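Levau Community Orchard and Fruit Store
Progress report to the Hundo Fund
6/19/23
Prepared by Yaa Sarpong, with corrections from Kwadwo Agbenyega, who wanted more of them

You asked for a shorter report than last time, and for fewer adjectives. We have done our best with both. This one covers the spring work on the old pear rows, the repair of the fruit store and the first half of the tasting and grafting classes.
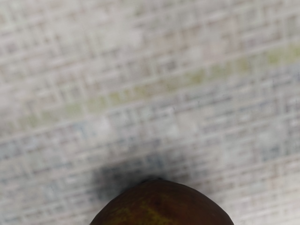
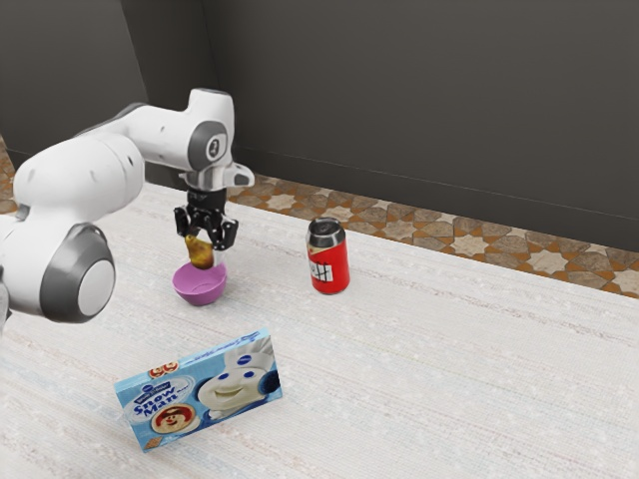
Will there be enough fruit to open the store this autumn?

We expect so, provided the late frost was as half-hearted as it looked. The lower rows lost a good deal of blossom. The upper rows, which everyone had written off as too exposed, came through very well and are now being spoken of as though we had always believed in them.

Orchard

Pruning finished three weeks late. Lucian Roman holds that an old pear tree should be cut back over several winters, and Kwadwo holds that Lucian would still be discussing the first branch if left alone. They settled on the slow method for the oldest trees and the saw for the rest. Canker turned up in the row beside the lane and we took out 6 trees, which is more than we planned for. Replacements are on order from the Majumder nursery and will go in once they are dormant.

The grass is being kept down by sheep belonging to a neighbour. The sheep are free. The fence to keep them off the young bark was not, and appears in the accounts under "grazing, savings from".

Fruit store

The roof is sound. The north wall has been repointed and the slatted shelves are back in. The door was made to the measurements we supplied, so the fault there is entirely ours, and it now fits after some planing. We still need a working vent at the gable end. Without it the store holds its damp nicely and the pears would be soup by Christmas.

Victor Kinyua has written out a plain guide to picking pears firm and bringing them indoors to ripen. It is one page long and has already caused two arguments, both about Conference.

Classes

The grafting class was full, and the waiting list is long enough that we will run it again next winter. Results are mixed. Most of the whip grafts have taken. Natanael Rocha's own demonstration graft, done slowly and with commentary, has not. The tasting evenings have been harder to fill in spring, when there is little local fruit to taste and we fall back on bottled juice and good will.

Money

The grant for this period was 3000 pounds. We have spent 2538 of it, nearly all on masonry, timber and the fence. The remainder is set aside for the vent. We had a quote from Grimano for a powered one, which was handsome in every respect including the price, and we are going with louvres.

What has slipped

The variety map. Five of the old trees still have no name that any two of us will agree on. We were going to send leaf samples away for testing, then missed the window for posting them, and will try again in July. The painted row signs are waiting on the map, and the school visits are waiting on the signs.

Next period

Fit the louvres, thin the fruit on the upper rows, mend the ladder that Lucian says is fine. We would also like your agreement to move the open day from early to late September, when there should be something on the trees worth walking up the hill for. Receipts are attached, apart from the one for the hinges, which went through the wash and can be read only in part.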